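Kastside Community Help
Home > Kitchen and Pantry > Storage

How do I store dry goods in a rented kitchen with only one cupboard?

Posted by Hala Shboul
Viewed 1463 times

I moved into a one-bedroom in June and the kitchen has one wall cupboard, two drawers and the space under the sink. The cupboard has to hold plates and glasses, so all the dry food has ended up in grocery bags on the floor next to the fridge. I cook rice and lentils most days and keep pasta, flour, oats, noodles and some canned tomatoes. I buy the rice and flour in big bags to save money.

The lease says no drilling, so shelves are out. Last month I found small moths in the oats and threw out nearly everything. I would like to fix this before I stock up again. Is it better to buy matching containers for each food, or a few large bins? I can spend a little but not a lot. The floor space I have is the width of a narrow bookcase.

Marisa Barbieri
Member, 419 posts

I had a kitchen like that for six years. You want both, but only a few of each. The small sealed containers are for food that is already open. The large bins are for food that is still in its factory packaging. If you buy a container for every single thing you will spend too much and end up with half of them empty.

What I would do, in this order:

1. Deal with the moths first. Vacuum the cupboard corners, the shelf pin holes and the gap between the fridge and the wall. Wipe everything with warm soapy water and let it dry fully. Take the vacuum contents outside the same day. Put one sticky pantry moth trap near the floor and leave it there for a couple of months.

2. Freeze new flour, rice and oats for four days before they go into storage. Let the bag come back to room temperature before you open it, or moisture will collect inside.

3. Sort unopened packets by type into open bins and stand them on edge, so you can take one out without lifting the others. Use bins you can see through. Tall packets can stick up past the rim as long as they don't fall over.

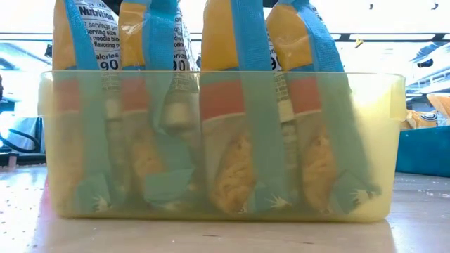 4. Move opened food into containers with a gasket lid. Moth larvae can get through thin plastic bags and cardboard, and a clip on the bag will not stop them. Glass jars with screw lids are fine if you already have them.

5. Get a freestanding shelf. A narrow metal one on feet needs no drilling. Put cans and the heavy rice on the bottom and light things on top. Mine came from Plulline and it is still standing straight.

6. Write the date you opened each thing on masking tape and stick it to the lid. Put new packets behind old ones.

For the flour, think about whether the big bag really saves you money. Whole wheat goes stale much faster than white. If you don't bake every week, the small bag is cheaper in the end.

Babatunde Danladi
Member, 3858 posts

Mostly agree with Marisa. I would add a few things about buying bins, as I have bought the wrong ones more than once.

Measure the inside of the shelf and then the outside of the bin at the rim. The rim is the widest part on most of them and the label often gives the size at the base. I had a set from Benisum that would not go between the shelf posts and had to take it back.

Clear or cloudy does not matter much. With the cloudy kind you can tell whether it is full or nearly empty but you will not be able to read much through the side, so put a label on the front. Wash a new bin and leave it open for a day if it smells of plastic.
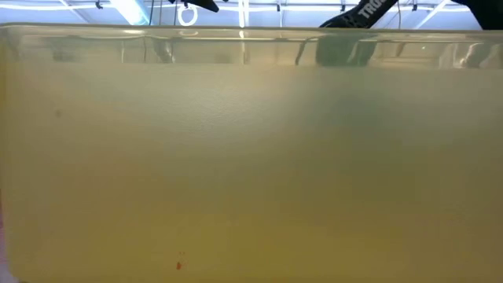
Large translucent container from the side, with the rim along the top.

Don't put food under the sink. A slow leak can sit there for weeks before you notice, and it is warm if the hot pipe runs through. Keep your cleaning things there and free up the drawer for spices.

Also leave a small gap between the shelf and the side of the fridge – the side panels on some fridges get warm and oil goes off faster next to them.

Afaf Mansour
Member, 262 posts

Bay leaves in the rice. My mother always did it and we never had moths. Not sure if it works or if we were lucky.

Dollar store bins are fine, I wouldn't pay more.

Hala Shboul

Thank you all. I cleaned out the cupboard and the trap is down. I'm going to get the shelf first and measure it before I buy any bins. The rice is in the freezer now, but the flour won't fit until I use up some bread.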